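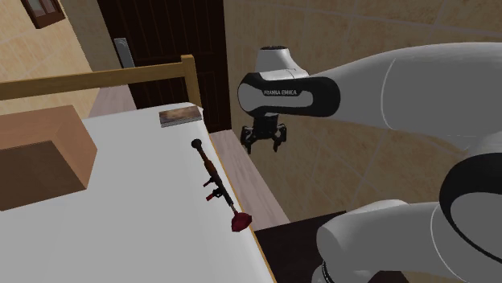

시뮬레이션 데모 수집 갤러리: 침실 환경

이 페이지는 Plirevix 프로젝트의 침실 환경에서 진행 중인 데모 수집 작업을 정리한 것이다. 학습용 정책에 넣을 조작 예시를 모으는 일이고, 전부 렌더링된 시뮬레이션 안에서 이루어진다. 실물 로봇 데이터는 별도 페이지에서 관리하며 여기서는 다루지 않는다.

수집은 10월에 시작했다. 환경 구성은 Wing-yan Leung, 원격 조작 인터페이스는 Bohdan Dmytriv, 데이터 검수는 Yi-chun Chang이 맡고 있다. 조작자는 Rizwan Dhanial과 Wing-sze Wei 두 명이다. 페이지 최종 수정일은 2020년 6월 17일 수요일이다.

장면 구성

로봇 팔은 침대 옆에서 작업하고, 손목에는 손가락 두 개짜리 평행 그리퍼가 달려 있다. 손목의 검은 띠에 FRANKA EMIKA라는 글자가 들어가 있는데, 모델 파일에 포함된 텍스처를 그대로 쓴 것이다.

매트리스 위에는 장난감 로켓 발사기, 덮인 책, 갈색 종이 상자가 놓여 있다. 발사기는 가운데에 비스듬히 놓였고, 책은 머리판 쪽, 상자는 로봇 팔 반대편에 있다. 그리퍼는 침대 가장자리를 막 벗어난 바닥 위쪽 허공에 있으며 아무것도 쥐고 있지 않다.

배경은 나무 문, 베이지색 타일 벽, 밝은색 마루다. 벽과 바닥의 텍스처는 Wora 에셋 묶음에서 가져왔다. 흰 시트에 조명이 강하게 들어가 면이 거의 균일한 흰색으로 나온다. 시트의 주름은 넣지 않았다. 주름이 있는 버전은 접촉 계산이 느려서 보류 중이다.

과제 정의

지시문은 한 문장으로 고정하지 않는다. 같은 과제에 대해 조작자가 시작 전에 문장 목록에서 하나를 받고, 그 문장이 에피소드와 함께 저장된다. 현재 침실 환경에서 쓰는 과제는 다음과 같다.

발사기를 집어 상자 옆에 내려놓기
책을 침대 가운데로 옮기기
발사기의 방향을 침대 가장자리와 나란하게 맞추기
책과 발사기의 위치 바꾸기

마지막 과제는 중간에 물체를 한 번 내려놓아야 해서 에피소드가 길다. 길이 제한을 다른 과제의 두 배로 두었다. 제한을 넘기면 자동으로 중단되고 실패로 기록된다.

상자는 옮기는 대상이 아니다. 폭이 그리퍼가 벌어지는 범위보다 커서 잡을 수 없고, 밀기 과제는 다음 환경에서 따로 만들 예정이다. 상자를 건드려 위치가 바뀐 에피소드도 버리지 않지만 '상자 접촉' 표시를 붙인다.

물체별 메모

발사기: 모양이 불규칙해서 잡는 위치에 따라 결과가 많이 달라진다. 가운데의 갈색 부분을 잡으면 들어 올릴 때 덜 기운다. 붉은 손잡이나 방아쇠 쪽을 잡는 데모도 일부러 남겨 두었다. 뒤쪽의 나팔 모양 끝부분은 충돌 메시가 단순화되어 있어 보이는 표면과 접촉면이 조금 어긋난다. Wing-yan Leung이 메시를 다시 만드는 중이다.

책: 납작하게 누워 있으면 위에서 잡기 어렵다. 손가락을 책의 짧은 변 양쪽에 맞춰야 한다. 초기 데모에는 손가락 끝이 매트리스를 파고드는 경우가 있었고, 해당 에피소드는 제외했다. 책은 펼쳐지지 않는 강체로 처리한다.

상자: 고정하지 않은 강체다. 초기 위치는 에피소드마다 조금씩 바뀌지만 침대 밖으로 나가지는 않는다.

수집 현황

지금까지 기록한 에피소드는 2,892개다. 이 가운데 589개는 검수에서 제외했다. 제외 사유는 물체 낙하, 관통 오류, 지시문과 다른 동작 순으로 많다. 침대 아래로 떨어진 물체를 바닥에서 다시 집은 경우는 성공으로 보지 않는다. 다만 회복 동작 학습에 쓸 수 있어서 원본은 지우지 않는다.

1차 목표는 검수를 통과한 에피소드 2,000개였고 이미 넘겼다. 다음 단계에서는 과제별 편차를 줄인다. 현재 발사기 옮기기에 데모가 몰려 있고 위치 바꾸기는 부족하다. 위치 바꾸기만 250개를 추가로 수집하기로 했다.

기록 항목

에피소드마다 저장하는 항목은 관절 각도, 그리퍼 개폐 값, 손목 자세, 물체별 위치와 회전, 지시문, 조작자 번호, 난수 시드다. 영상은 수집할 때 저장하지 않고 나중에 상태 기록을 재생하면서 렌더링한다. 그래서 조명이나 시점을 바꾼 영상을 같은 데모에서 다시 뽑을 수 있다.

재생 렌더링은 Sulero 서버에서 밤에 돌린다. 재생 결과가 원래 기록과 다르면 물체의 최종 위치를 비교해 오차가 큰 것부터 목록에 올린다. 물리 엔진 버전을 바꾼 뒤에는 책 과제에서 이런 경우가 늘었다. 당분간 이전 버전으로 고정해 둔다.

조작자 참고 사항

시작 신호가 나온 뒤 바로 움직이지 않아도 된다. 앞부분의 정지 구간은 후처리에서 잘라 낸다. 반대로 물체를 내려놓은 다음에는 그리퍼를 충분히 벌리고 위로 뺀 뒤 종료 버튼을 눌러야 한다. 손가락이 물체에 닿은 채로 끝난 기록은 성공 판정이 나오지 않는다.

접근 방향은 다양하게 해 주기 바란다. Rizwan Dhanial의 기록은 대부분 발사기 오른쪽에서 들어가고 Wing-sze Wei의 기록은 바로 위에서 내려온다. 두 방식 모두 문제는 없으나 비율을 맞추는 편이 좋다.

중간에 손을 멈추고 생각한 구간이 길면 에피소드 메모란에 적는다. 메모가 없는 긴 정지는 검수에서 통신 지연으로 분류된다.

변경 예정

머리판과 문 사이 간격 조정. 일부 시점에서 문손잡이 판이 머리판 가로대에 너무 붙어 보인다는 의견이 있었다.
침대 높이를 두 단계로 나누기.
책 표지 텍스처 추가. 지금은 회갈색 계열 하나만 쓴다.
Zheng 환경과 물체 이름 규칙 통일. 같은 상자가 두 환경에서 다른 이름으로 저장되어 있다.

오류 제보는 에피소드 번호와 시드를 함께 적어 Yi-chun Chang에게 보낸다. 환경 파일을 직접 수정한 경우에는 변경한 항목도 같이 적는다.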